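# Notes orateur – Porter un puzzle-game à la souris vers l'écran tactile

Durée visée : 20 minutes, questions non comprises. Les diapos ne reprennent presque rien de ce qui suit, ne pas les lire.

## Diapo 1 – Titre

Se présenter en une phrase. Rappeler que je parle du portage de Pemametti, pas de sa suite. La suite a été écrite directement pour mobile, les problèmes n'ont rien à voir.

Demander qui, dans la salle, a déjà porté un jeu conçu pour une résolution fixe. Adapter le niveau de détail de la diapo 4 en fonction des mains levées.

## Diapo 2 – Le jeu d'origine

Pemametti : puzzle-game à écran fixe, sans défilement. Le joueur dévie des billes à l'aide de plaques pivotantes. Souris à deux boutons : clic gauche pour pivoter dans un sens, clic droit dans l'autre. Aucune commande clavier hormis la pause.

Le jeu compte 185 niveaux. Tous ont été dessinés à la main sur une grille, avec des positions exprimées en pixels entiers. Insister sur ce point, il conditionne toute la suite.

Le code d'origine mélange logique et affichage. La simulation avance d'un pas par image rendue. Si l'affichage ralentit, les billes ralentissent. Plusieurs niveaux de la fin en dépendent, le concepteur les ayant réglés sur une machine lente.

## Diapo 3 – Ce que nous avons gardé, ce que nous avons jeté

Gardé :

- les données de niveaux, octet pour octet
- la table de collisions
- l'arithmétique entière de la simulation

Jeté :

- le rendu
- la gestion des entrées
- le format de sauvegarde

Le moteur de rendu est Joshi, notre bibliothèque interne. Ne pas s'étendre : une question revient à chaque fois sur la disponibilité du code, la réponse est non pour l'instant.

Préciser que l'arithmétique entière n'a pas été conservée par nostalgie. Un premier prototype en virgule flottante donnait des trajectoires différentes selon le processeur. Une bille qui passe à un pixel d'un rebord sur un téléphone et le touche sur un autre rend le niveau insoluble.

## Diapo 4 – Découpler simulation et affichage

Pas de simulation fixe. Accumulateur classique, avec interpolation à l'affichage uniquement. L'état interpolé n'est jamais relu par la logique.

Plafonner le rattrapage. Au retour d'un appel téléphonique, l'accumulateur peut contenir plusieurs secondes ; sans plafond, le joueur retrouve son niveau déjà perdu. Chez nous, toute perte de focus met le jeu en pause et vide l'accumulateur.

Pour les niveaux réglés sur machine lente, nous avons ajouté un facteur de vitesse par niveau. Il est stocké dans un fichier séparé pour ne pas toucher aux données d'origine. 12 niveaux en ont besoin. Montrer le tableau, passer vite.

*(Si la salle est technique : détailler le cas du niveau « Hetham », où deux billes doivent se croiser sur la même case au même pas. L'ordre de traitement des entités compte. Il fallait conserver le parcours de liste à l'envers, bogue compris.)*

## Diapo 5 – Le doigt n'est pas un pointeur

Trois problèmes distincts, à énoncer séparément :

1. Le doigt masque la cible.
2. Il n'y a pas de survol. Le jeu d'origine surlignait la plaque sous le curseur.
3. Il n'y a pas de second bouton.

Première version : appui court pour un sens, appui long pour l'autre. Rejetée aux tests. Le délai de l'appui long est incompatible avec des niveaux qui demandent une réaction rapide.

Deuxième version : glissement horizontal depuis la plaque, la direction du geste donne le sens de rotation. C'est celle que nous avons livrée. Le geste est reconnu dès que le seuil de distance est franchi, sans attendre que le doigt se lève.

La sélection se fait sur la plaque la plus proche du point de contact initial, dans un rayon exprimé en millimètres et converti selon la densité de l'écran. En cas d'égalité, priorité à la plaque qu'une bille va atteindre en premier. Cette règle est invisible pour le joueur et a supprimé l'essentiel des plaintes sur la précision.

## Diapo 6 – Résolutions et proportions

Pas de recadrage possible, le niveau entier doit rester visible. Mise à l'échelle par facteur entier quand l'écran le permet, sinon rendu au double puis réduction filtrée.

Les bandes latérales servent à l'interface. Le bouton de pause est à gauche par défaut, déplaçable dans les options. Demande des testeurs gauchers, une demi-journée de travail.

## Diapo 7 – Tests de non-régression

Harvey Carrier a écrit l'outil de rejeu, baptisé Fletness. Le citer.

Principe : chaque niveau possède au moins une solution enregistrée, sous forme de liste de couples (pas, action). Fletness rejoue tout sans affichage et compare l'empreinte de l'état final. Une passe complète prend environ 2 minutes.

Point à ne pas oublier : les enregistrements ont été faits sur la version d'origine. Ils valident donc le portage, pas la jouabilité au doigt. Une solution peut être rejouable par l'outil et infaisable par un humain sur un téléphone.

## Diapo 8 – À refaire

Commencer par l'outil de rejeu. Il est arrivé en juin, alors que la simulation était déjà réécrite, et il a fallu revenir sur des choix que l'on croyait acquis.

Fixer le schéma de commande avant de toucher à l'interface. Les menus ont été refaits deux fois.

Questions. Si l'on demande les chiffres de vente, renvoyer vers l'éditeur.

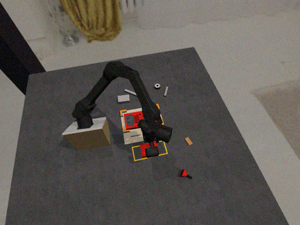
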